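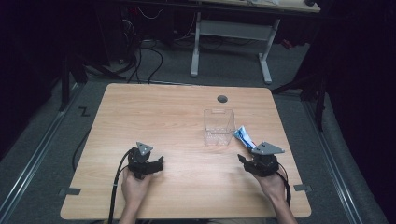 How to get a refund from a canceled language course?

I paid 1,922 for an evening course at Studance, to begin in February. The course was canceled and they offer me only a voucher. I do not want a voucher, I am moving to Homden. Is it allowed that they keep my money?

Posted by sillent_reader, Thursday, September 10, 2020

marten40

First read the terms you accepted when you paid. If the school canceled and not you, in most places they must return the money, but I do not know the rules in your country. Write to them by email, not by telephone, so that you have proof. Give a clear date for the answer.

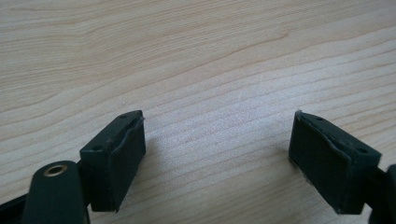 Put the receipt and the cancellation message in the same email. I once waited 40 days for my refund, and it came only after my second letter. If you paid by card, ask also your bank, they have a form for such cases.

bluekettle

Same thing happened to me with another school. Took the voucher, never used it. Don't take it.

sillent_reader

Thank you both. I paid by card, so I will write to the bank also.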